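Home Forums New Posts Members Search Log in
Forums > Small Lab Automation > Buying & Budgets > Gripper money: one good one or two cheap ones?

**mugwrangler**
Okay so I have to hand in an equipment plan in April and I'm stuck on one line. We have one arm and we're teaching it to clear a table, so plates, mugs, toy food, that kind of thing. The gripper we have now was always a stopgap. I've got two quotes sitting in front of me. Futau wants $1,522 for their two-finger gripper with a wrist camera mount included. Mersha wants $488 for theirs, bare, no mount, and you bring your own bracket.

My gut says buy two of the Mershas and keep one as a spare. My boss's gut says buy one Futau and stop asking him about grippers. Anybody been through this?

**tinbucket80**
Two Mershas, easy. When something breaks (and it will, you're picking up plates) you swap it and go back to work. With one expensive unit you're sitting around waiting on a repair. I ran a whole winter off a pair of cheap ones and lost maybe a day.

**Kwan-ho Cheng**
I'd argue the other way. The $488 isn't $488. Add the bracket, the camera mount, the cable, the afternoon somebody spends getting the camera to look at the fingertips and not at the sky. Then you do it all again on the spare, and the two never line up quite the same, so everything you recorded with the first one looks a little off with the second.

Also ask what the fingertips cost. That's where our money goes. Soft rounded tips are great on mug handles and they wear like pencil erasers.

**mugwrangler**
Ugh, fingertips. I hadn't put those in at all. Do you remember what you pay?

**Kwan-ho Cheng**
We get ours from Wadunora, $17 each, and you want them in pairs. I budget for 80 bucks of tips and bolts every time we do a big round of recording. Nobody at our place questions it now that it's a line of its own. It used to be hidden under "misc" and got cut every year.

**tinbucket80**
See, that's my whole point though. Tips wear out on the fancy one too. So you're paying three times as much for a nicer box around the same rubber. And the mount thing is a one-time job. Print a jig, line up both cameras against it, done. I don't buy the "never line up" story.

**Kwan-ho Cheng**
You can print all the jigs you want, the play is in the gripper. But fair enough, if the objects are light and you're not fussy about the camera, yours works.

**lowtorque_lou**
Has anybody said rent yet? Wavevia does month to month on arms and grippers both. We took one for two months before we bought and I'm really glad we did, the model we had our hearts set on couldn't get under the edge of a flat plate to save its life. Would've been a very sad purchase order.

Also please budget for the table! I know that sounds silly. We spent all our money on the arm and then had to go begging for cloth, dishes, decent lights, a second set of everything. Shiny dishes under bright lights gave us more trouble than any gripper did.

**mugwrangler**
Oh I like the rental idea a lot. It gets my boss off my back and I don't have to pick today. I emailed Wavevia at lunch and they were nice about it — they want to know what we're lifting and how high before they'll quote.

New plan, tell me if it's dumb: rent for a month, put fingertips and dishes on their own lines, and hold the gripper money until we've seen how the rental does with rims and handles. If it's fine I'll ask for the Futau. If it's only so-so I'm going with tinbucket and buying two cheap ones.

**tinbucket80**
Not dumb. I still think you end up with two cheap ones.

**mugwrangler**
Ha, we'll see. For anyone else wanting to weigh in, our dishes are nothing heavy, it's the mug next to the plate that I worry about most. I want fingers that can get to the handle without shoving the plate across the table, and I'd pay extra for that before I'd pay extra for grip force. So if you've run either of these with a mug and a plate sitting close together, please tell me how it went before I send the plan in.
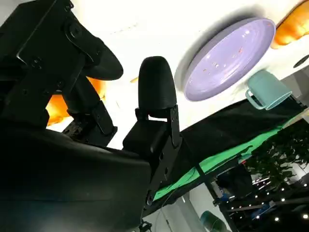
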